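My thumbs are sore and I have picked up a lid more times than any grown adult should. So let me tell you about my week with the arm!

Some of you asked after my last post whether I was still doing the robot thing on the side. Yes, very much so. Albertina Vieira (she runs the little shop, Arruda, where I've been spending my evenings) finally let me loose on the teaching rig. Up to now I'd been doing cables and paperwork and fetching coffee. Now I get to hold the controls, and I love it, and I'm bad at it.

The idea is pretty simple. You want the arm to learn a chore, so you do the chore through the arm, over and over, and everything gets recorded: where the joints went, what the wrist camera saw, when the fingers opened and closed. Later that all goes into training and you find out what kind of teacher you were. There are 2 ways to do it at the shop. One is to grab the arm itself and walk it through the motion with your hands, which feels a bit like helping a toddler put on a coat. The other is to sit a few feet away with a hand controller and drive it by remote. Albertina calls the hand-guided way "kneading" and the remote way "fishing," and I've caught myself saying both to people who had no idea what I meant.

I started with kneading because I figured it would be easier. It is easier, for about one motion. The trouble is that you're standing right there leaning over the table, and your sleeve keeps wandering into what the wrist camera sees. If your sleeve is in every recording, then as far as the robot knows your sleeve is part of the job. I threw out a whole evening of recordings over a plaid cuff. (The shirt has been banned from the building.) Your hand also gets tired, and when it's tired it drifts, and every bit of that drift goes in the recording too.

So, fishing. The controller we have is an old Flerkis, which is comfortable enough but has a trigger that doesn't do much and then does everything. You squeeze gently, nothing, squeeze a little more, nothing, and then the fingers snap shut like they're mad at you. After a couple of nights my finger learned where the edge was. I asked if there was a setting for it and got pointed to the Edov software, which does have a setting for it, four menus down, with a name that has nothing to do with triggers. I wrote it on a sticky note and put it on the monitor for whoever comes next.

The goal this month was 400 good tries at one pickup. I was at 76 when I started this post and I'd like it noted that I had thrown away plenty more than that. What counts as good? Albertina's rule is that you'd be fine watching somebody copy it. If I swoop in sideways, bump the table and still get the thing by luck, it goes in the trash, even though the robot is technically holding what it was supposed to hold. That one hurt to learn. I kept wanting to keep the lucky ones!

Flat things are the worst, by the way. Give me a mug or a sponge or a block any day. With something thin you have almost no height to work with, so you have to bring the fingertips way down, almost touching the table, and then close in level. If one side is lower than the other, the low one pushes and the thing just skates off. And from the wrist camera it's so hard to tell how high you are. You learn to look at shadows, and at how big the fingertips look next to the thing you're after. I spent one evening doing nothing except coming down slowly and stopping, coming down slowly and stopping, until I had a feel for it.

Pausing is the other habit I had to break. When I'm not sure, I stop and think, and when I drive that way the arm hovers there for a couple of seconds with its fingers open.

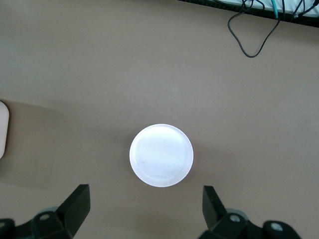

The trained version then hovers too, sometimes for a really long time, because I taught it that hovering is what you do before a pickup. Albertina played me one of my early batches and then the robot's try afterward, and it was like hearing your own voice on an answering machine. There was my hesitation, my little wiggle to the left, all of it. I laughed, then I went home and ate cereal over the sink.

What helped was deciding the whole move before touching the controller. I look at the table, pick where I'm going to come down, and say it out loud if the others aren't around. Then go, one smooth motion, no stopping to admire the view. I also started moving things to a new spot between tries, and turning them, and changing the lamp a little. Otherwise you end up with a robot that's brilliant at one square inch of one table.

I do 15 tries and then get up, even if they're going great. Especially if they're going great, since that's when I get cocky and start swooping again.

Next up is the Zurnitz arm in the back, which is heavier and has a bit more reach, and I've been told it's stiff to push by hand, so it'll be fishing all the way. Albertina wants a second person's recordings mixed in with mine so the robot doesn't inherit only my habits, and my brother-in-law has been asking to try it. He plays a lot of video games and is already being unbearable about it. I'll let you know how he does with the Flerkis trigger.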